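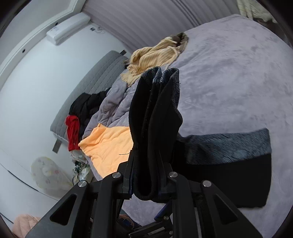 Tayla Grimshaw wants to know if you really have to go over every seam before a winter jacket gets put away, or if a quick shake and a fold will do. Fair question, Tayla, and I used to be a shake-and-fold person myself. Then I pulled my good lined vest out one October and found a hole under the arm that I could get my thumb through. So now I have a list, and I do it on the bed because the bed is the only flat thing in our place big enough!

Cold-weather clothes check, before storage
Spare room, Doolan Street
Checked by me, with Ngaio Tapsell on the second pile

1. Pockets emptied, inside ones too
Done. Two tissues, a bus ticket and a Lullen cough drop that had become one with its wrapper.

2. Outer cloth looked over in good light
Done, mostly. Dark clothes show every speck of lint, and the plush sheet doesn't help (I know, I know, I should put something smooth down first). Roller before folding, then again after if you can stand it.

3. Loose threads
Snip them, don't pull. I pulled one on a coat cuff last year and the whole hem came down while I was standing there. If a thread is coming from a seam, put a safety pin next to it and move the thing to the mending pile.

4. Lining
Turn it back and look at it properly, especially where it meets the outer cloth. Fur-type linings hide splits really well, so I run my fingers along the join with my eyes shut. Ngaio laughed at this and then found a split on her very first try.
Comment from Ngaio: it was a small split.

5. Zippers and snaps
Up and down twice, all the way. One sticky zipper, rubbed with a candle end, better. One snap missing from the Ollau raincoat and I have no idea where it went — if you find a snap in the hallway, it's mine.

6. Care label read
Not done for everything. Some of the labels have washed out completely. For those I go cool and gentle and hang them up to dry.

7. Totally dry before it goes in the tub
This is the one I'm strict about. Hang everything for a full day, longer if the weather's damp, and feel the thick parts: collar, cuffs, the bottom of the pockets. If any of it feels cool and clammy, it goes back on the rail.

8. Colors kept apart
Brights in one tub, darks in the other. Paora Whitcombe says this only matters in the wash. He may be right, but I still find things faster this way.

9. Fold
Lining side in, sleeves across, no hard crease down the front. I put the heavy pieces at the bottom. Please don't squash the fluffy linings to make the lid shut. Get another tub!

10. Tub check
Lid fits, no cracks, no grit in the corners. My Tudell tubs are 20 inches deep, and that's as deep as I'd go, or you end up headfirst in there looking for a hat.

11. Space around the tubs
Keep them off the closet floor and away from the heater. One tub was too close, so I moved it.

Still to do
Mending pile: the vest (again) and Ngaio's small split.
Buy lint roller refills.
Ask Shayne Kerslake for my garment bag back.
Look in both tubs again at the end of the month, lids off, a good sniff, and air anything that smells stale.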